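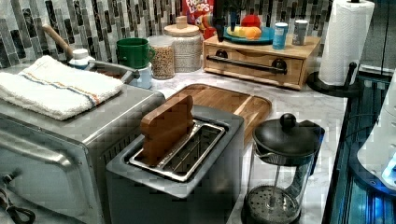 Our group of eight came to Gavthorpe by the morning bus, 40 minutes from the station, to see the open day at Erkbridge. They fit out small kitchens for rented apartments, and once a year they let people walk in and touch things. I went because my sister and I must soon choose a counter for our own place, and from a catalog I cannot choose anything.

Elli Huttunen received us at the door and gave each person a paper with the plan of the rooms. She asked us to leave our bags on the shelf, and then we were free to go where we wanted.
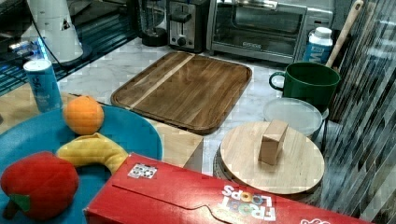
My main question was the counter. In the shop they show it always bare, and at home it is never bare. So I was glad that in this kitchen the marble had to share its place with a toaster oven, a cutting board, a green mug, a box of Froot Loops and a blue plate with plush fruit. I could see how much surface stays free for work, and it was less than I thought. Žydrūnas Ramanauskas from our group asked about lemon juice and marble. The answer was to wipe it quickly and not to use vinegar for cleaning.

After this we talked a long time about metal parts. I like dark finishes, but my sister is afraid of water spots. 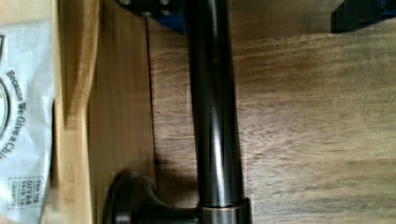
Dark bronze finish with a thin copper-colored ring, against the wood.

Hawi Tufa, who explained the finishes, told us that a soft cloth is enough and that powder cleaners should stay in the cupboard. A sample handle in this style costs 156 in their price list, which was too much for me, but a hook is cheaper.

The last part was about cutting boards, and I enjoyed it the most. Hawi oils hers every October and again in spring. She puts the oil on in the evening, leaves it until morning and wipes the rest away.

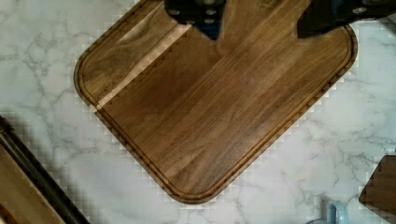
She also said to wash both sides each time, even when only one side was used, so the board does not bend. I did not know this and mine at home is bent already. Ross Skinner wanted to know if sanding can repair it. A little, she said, but not if it moves on the table when you press one corner.

We had coffee in the yard and took the afternoon bus back. Next year I would like to come earlier, as I missed the room with the drawers.

Last updated: Jul 27, 2021

Contact | © Buvasano visitors' group | Back to top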